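Shelter-in-place stuff, the quick version

Redid our kit in August after the Fluvirstead siren test. Notes while I still remember them.

Water first. Gallon per person per day. Four of us, four days, so 16 gallons. Heavy! Keep it low, on the floor of the inside closet, not up on the shelf like we had it.

Radio. Ours is a Kustden with a crank, cost $35. Crank it once a month or you forget how the thing unfolds. Spare batteries taped to the back, in their packaging.

Pick the room now. Middle of the house, or basement. Fewest windows. Write it on the fridge so the kids and the sitter both know wich one.

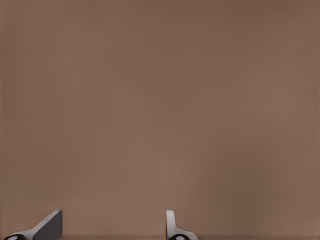
Inês Quintela wrote in that she keeps a change of clothes for everyone in a tied bag by the back door, because if you come in from outside after a fallout warning the outer layer has to come off right there. Good one, adding it. Shoes too.

Fans and AC off, windows shut, fireplace damper closed. We put the list of switches on an index card. Took up to 16 minutes the first time we tried it, mostly looking for the damper handle.

Food: stuff you already eat. Cans, crackers, peanut butter. Manual can opener in the same box, tied on with string. Pet food goes in there to, same box.

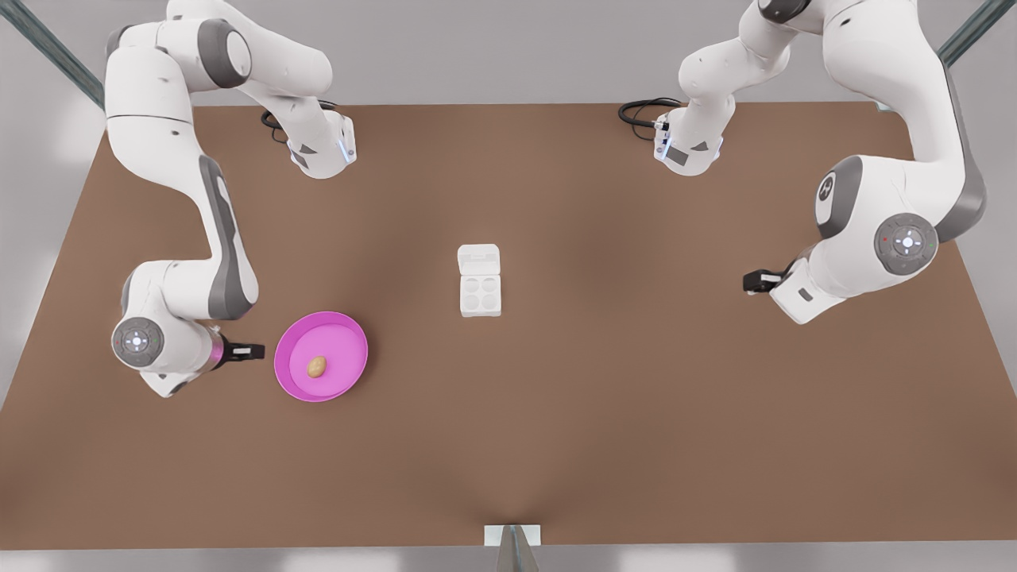

Can you wash your hair if you've been outside?
Shampoo is fine, skip the conditioner. It can bind the dust to your hair.

Still to do: copies of prescriptions, a lid for the bucket, new flashlight for upstairs.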